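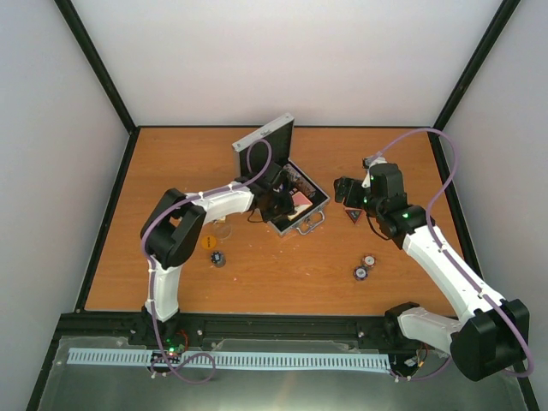

Do both arms have to be calibrated again after the bench is moved?

Calibrate both, every time. The Grotness manual says a move under the same roof is safe to skip. I have not found that to be true on our bench, and Yevhen Demchenko lost most of a Wednesday believing it.

5. Re-seating and zeroing the arms

5.1 Switch off both arms at the wall. The soft stop in the Brillau software is not a power switch, whatever the button says.

5.2 Loosen the base clamps on the rail, push each base against its stop and tighten again. Go back and forth between bolts. The Jinwood torque chart was written for a steel rail and I would not trust it here – snug plus a quarter turn has held since March.

5.3 Check the cable along each arm. Lift the forearm by hand to its highest point and look for any clip that pulls. Leave slack at the wrist.

CAUTION: The arm will drop when you let go. Support it under the forearm, never by the gripper.

5.4 Power up the left arm alone and run the zero routine. Wait for it to finish, then do the right.

5.5 Run the case test with an open case on the table and small flat items spread around it. Use 13 picks per arm at low speed. Fewer than that proves very little.

NOTE: Error 214 during the test usually means a loose wrist connector. The Tkachenko add-on reports the same fault as 3102 and suggests a new motor. Try the connector first.

5.6 If either arm touches the lid, stop and repeat from 5.2. Changing the offset in software only hides the problem until the next move.

Last updated: March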